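Seed Room and Sorting Bench: Inspection Checklist
Site: Praltanville, ground floor, rear
Inspected by: Ching-wen Yip
Accompanied by: Wilfredo Dizon
Date: 12 Aug 2020
Previous inspection: June

Result codes: OK = meets requirement. OBS = meets requirement, observation recorded. ACT = action required. N/A = not applicable. Comments are entered against OBS and ACT in every case, and against OK where a note will be useful at the next visit.

Section A. Access and floor

A1. Door opens fully and closes without force. OK.
Comment: Latch was adjusted after the June inspection. Closes on its own weight from the halfway position.

A2. Walkway from door to bench clear for its full width. ACT.
Comment: Two cartons of empty seed envelopes stored on the floor to the left of the door. They do not block the way but they narrow it below the marked line. Move to the lower shelf of the Govico unit. Owner: Dizon.

A3. Floor dry and free of loose seed. OBS.
Comment: Loose seed under the shelving, mostly round and therefore a slip hazard on the smooth floor. Swept during the inspection. The brush is kept in the hallway; suggest a second one inside the room.

A4. Floor mat flat, edges not curled. OK.

A5. Lighting adequate to read the lot number on a packet without picking it up. OBS.
Comment: Adequate at the bench. Poor at the back of the bottom shelf, where a hand light is needed. No change from June.

Section B. Storage conditions

B1. Thermometer and humidity gauge present, readable and in date. OK.

B2. Combined reading, temperature in degrees F plus relative humidity in percent, not above 100. OK.
Comment: In limit at the time of reading. The log sheet shows two readings over the limit during the warm spell in July, both in the afternoon, both back in limit by the following morning. Neither was initialed. Readings over the limit must be initialed by the person who takes them.

B3. Dehumidifier tank emptied, filter clean. ACT.
Comment: Tank emptied. Filter gray with dust on the intake side. Clean or replace. Owner: Conceição.

B4. No seed stored against an outside wall. OK.

B5. Signs of rodents or insects. OK.
Comment: None found. Traps checked at both doors. The bait card behind the Govico unit has no date on it and was replaced.

B6. Stock on shelves does not exceed 3,000 packets. OK.
Comment: Verified from the stock sheet, not by hand count. The limit comes from the load rating of the shelves and includes the outer cartons.

Section C. Shelving and fixings

C1. Uprights plumb, wall brackets tight. OK.

C2. Shelves level, no visible sag. OBS.
Comment: Slight sag in the second shelf from the top, Govico unit. Measured 9 mm at midspan against a permitted 12 mm. Same shelf was noted in June without a measurement, so there is no trend to report yet. Measure again next time at the same point (pencil mark on the front lip).

C3. Heavy items below waist height. OK.

C4. Step stool: feet present, treads clean, locks when stood on. ACT.
Comment: One rubber foot missing. Stool tagged and taken out of the room. Not to be returned until the foot is fitted. Owner: Baran.

Section D. Electrical, room

D1. Wall outlets secure, covers intact. OK.

D2. No extension cord used as permanent wiring. OBS.
Comment: One cord feeding the dehumidifier. Cord is in good condition and off the walkway, but it has now been there since before the June inspection and counts as permanent. Request for an additional outlet is with Baran.

D3. Test button on the protected outlet operates. OK.

Section E. Chemicals and treated seed

E1. Treated seed stored separately, in closed containers, labeled. OK.

E2. Gloves available at the treated seed shelf. OK.
Comment: Medium only. Dizon reports that large were ordered from Vincze. Enter as OBS next time if they have not arrived.

E3. No treated seed at the sorting bench. OK.
Comment: Only retail flower packets are handled there.

E4. Surface cleaner labeled and stored below bench height. OK.

E5. Data sheet for the surface cleaner in the binder. ACT.
Comment: Sheet in the binder is for the previous product. Replace. Owner: Bognár.

Section F. Sorting bench

Applies to the tiled bench with the marble-patterned top. Items F1 to F4 concern the bench itself, F5 to F10 what is kept or handled on it.

F1. Top clean, no chips, no raised edges. OK.
Comment: Checked by hand as well as by eye. The gray veining makes small cracks hard to see, and a fingernail drawn across the surface is the better test. No cracks found.

F2. Tile joints sound on back and side walls. OBS.
Comment: Joints sound. Soil dust in the joints low on the left wall, within reach of the basket. Brush dry before wiping; wiping first pushes it in.

F3. Tiles firmly bonded. OK.
Comment: Tapped along the bottom course on all three walls. No hollow sound.

F4. Bench does not rock under hand pressure. OK.

F5. Basket free of broken or projecting wire. OK.
Comment: Run a cloth around the rim and along the inside of the mesh. A snagged thread shows a broken wire before a finger does. No snags.

F6. Packets in basket upright, fronts facing out. OBS.
Comment: Packets leaned on the mesh at different points along the basket and some had slid down. Acceptable for short periods. If they are left overnight the lower corners bend, and bent corners are the first place a paper seam opens.

F7. Packets laid on the top are dry underneath. OK.
Comment: Top must be dry before any packet is put down on it. Allow it to air after wiping. Lift one packet and check the back for damp marks, then return it.

F8. Label legible in full, including the variety name in each printed language. OBS.
Comment: Zinnia packets carry the variety name in English and Chinese. The stock sheet has the English name only. Bognár asks that both be entered to prevent a repeat of the June mix-up, when two lots with near-identical flower photos were shelved as one.

F9. Dishes used for loose seed free of chips and residue. OK.
Comment: Inspect the rim under the light. A chipped dish is to be discarded, not kept for other use. Dishes are to stand away from the front edge.

F10. Cup rack stable, cups hung by the handle. OBS.
Comment: Rack is stable when pushed lightly at the top. Cups are for scooping and measuring dry seed only. Conceição has been asked to mark them on the base, as the kitchen down the hall uses similar ones and a cup from this bench was found in the drying rack there.

Bench with flower seed packets and black wire mesh basket:

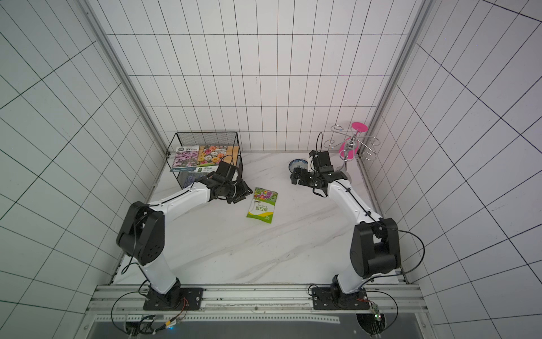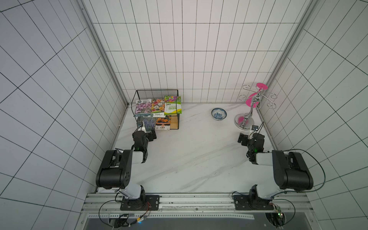 F11. Basket clear of the back wall for cleaning. ACT.
Comment: The strip of top behind the basket was not being wiped. Lift the basket out at the end of each shift, wipe behind, allow to dry, replace. Add to the closing list on the door. Owner: Bognár.

F12. Damaged packets segregated. ACT.
Comment: Two split packets found on the shelf beside the bench, taped, in among good stock. Taped packets are not to go back on the shelf. Contents go to the trial bed or are discarded, and the lot number is entered in the Grurkelton sheet under "withdrawn". Owner: Dizon.

Section G. Records

G1. Temperature and humidity log complete. OBS. See B2.

G2. Stock sheet agrees with a spot check of one shelf. OK.
Comment: Middle shelf, Govico unit. One packet filed under the wrong letter, quantity correct.

G3. Oldest lots issued first. OBS.
Comment: Generally followed. New delivery from Vincze was placed in front of the older lot on the top shelf. Rotated during the inspection.

G4. Actions from previous inspection closed. ACT.
Comment: All closed except the shelf labels. The labels have been printed and are in the drawer. They need to be put on. Owner: Conceição.

Open actions, by owner
Baran: C4 stool foot; D2 outlet request.
Bognár: E5 data sheet; F11 closing list.
Conceição: B3 filter; G4 shelf labels.
Dizon: A2 cartons; F12 split packets.

The stool foot and the cartons are to be dealt with first. Neither requires a purchase order. Owners initial the paper copy on the back of the door when an item is done and write the method next to it if it differs from the comment.

General comment (Yip): Item A5 has now been marked OBS at two inspections in a row with the same wording. If the light at the bottom shelf is not changed by the next visit it will be entered as ACT. For C2, bring the steel rule from the tool cabinet; the tape in the seed room has a loose end hook and reads short.

Reviewed: R. Baran. Agreed, with one change: F10 stays at OBS until the cups are marked, and any unmarked cup found at the bench after that is ACT.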